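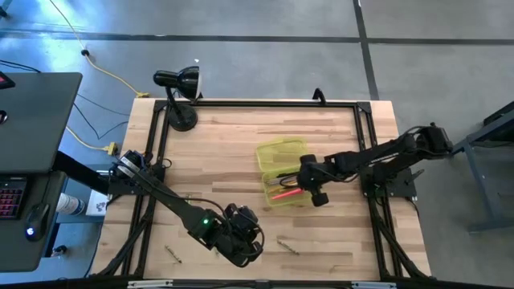

Bench assistant, small goods packing (casual, two positions)

Strand is looking for two people to join the packing room at our Istemitz workshop. We put together school and office stationery kits: pencils, scissors, erasers, rulers and similar items, packed into hinged plastic boxes and sent out to schools, libraries and community centres. The kits are sold under the Cekness name, and we also do contract packing for Skumon.

The work is done sitting or standing at a bench. You will be given a packing list and a tray of parts. You open the box, lay the items in the order shown on the list, close the lid, check the latch and put the box on the outgoing shelf. Boxes with a cracked lid or a stiff hinge go in the reject bin with a note saying what is wrong. At the end of the shift you clear the bench, return tools to the drawer and sweep up.

We currently pack 319 kits on a normal day. In June and July, ahead of the new term orders, this goes up to more than 700. New starters are not expected to keep up with the rest of the room straight away. Gudrun Lundgren, who runs the bench, will sit with you for your first two shifts.

Small parts need good light. The room has large windows down one wall and a lamp can be brought to the bench on dull days. Please let us know if you need a different lamp, a higher stool or more room between you and the next person.

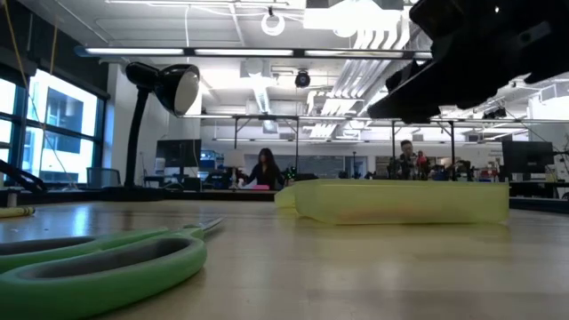 Some of the packing is fiddly. Items have to sit flat or the lid won't close properly, and pencils in particular tend to roll under the hinge. You should be comfortable doing the same task for a couple of hours at a time, and you should be willing to stop and ask if a list doesn't match the parts in your tray.

What we need from you

Reasonable eyesight, with glasses if you wear them
Steady hands and some patience
Able to read a packing list in English
Able to lift a carton of up to 8 kg
Closed shoes with a flat sole

Experience in packing, sewing, model making or kitchen prep is useful but not required. We don't need a resumé. A short letter telling us what you have done before and when you are free is enough.

Hours and pay

Shifts are four hours, either morning or afternoon. You can ask for up to five a week and we will try to give you the same ones each time. Pay is hourly, at the casual rate, and includes your training shifts. There is a paid break in the middle of each shift. Tea and coffee are supplied, but food and drinks stay in the lunch room and off the bench.

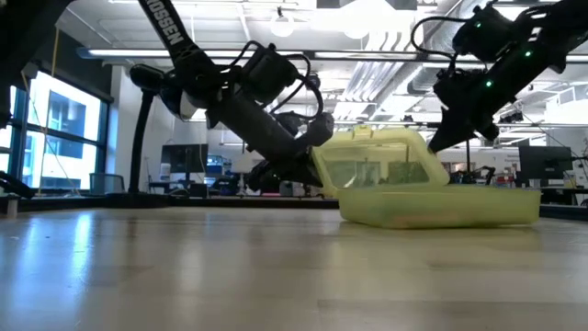 Translucent box with latch tab, lid raised.

How to apply

Write to Stellan Strand at the workshop office, or drop a letter in at the front counter. Please put "packing room" on the envelope and include a phone number. Applications close 2022-06-18. We will ring everyone who applies, and those we would like to meet will be invited in for a trial hour at the bench, also paid.

If you have applied to us before, you are welcome to apply again. Tell us in your letter so we can find your earlier details.

The workshop entrance is at the rear of the building, past the loading dock. There is a ramp beside the steps, and bicycles can be left under the awning.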